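The Night Train to Flarwood

The night train to Flarwood had exactly one good seat, and Nazma got it! Window side, facing forward, with a little lamp that buzzed like a bee. She had waited since October for this ride, and she wasn't going to sleep through a minute of it.

"You'll miss the river if you blink," said the old woman across from her. Her name was Ginette, and she had a bag of walnuts on her lap and was sharing them with the whole car. "Then there are 2 tunnels, and then Eynon, all lit up like a birthday cake."

Nazma pressed her nose to the glass. Snow! Real snow, blue in the moonlight, and a fox trotting along the bank as if it had a ticket too.

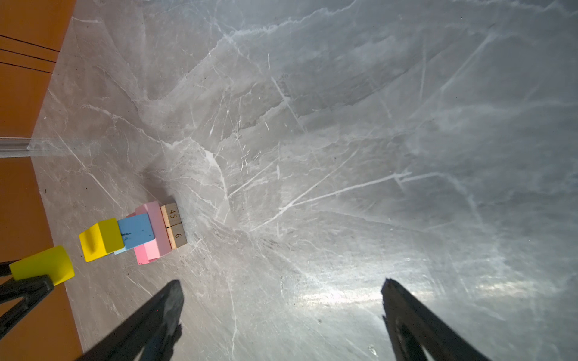 Shiuli Fakir

The river came up so fast that she yelled out loud, and three people woke up and yelled with her. It was frozen nearly all the way across – white lines running everywhere over the gray, like a map of some country with too many roads.

"Which road would you take?" Ginette asked.

"The long one," said Nazma, and held out her hand for another walnut.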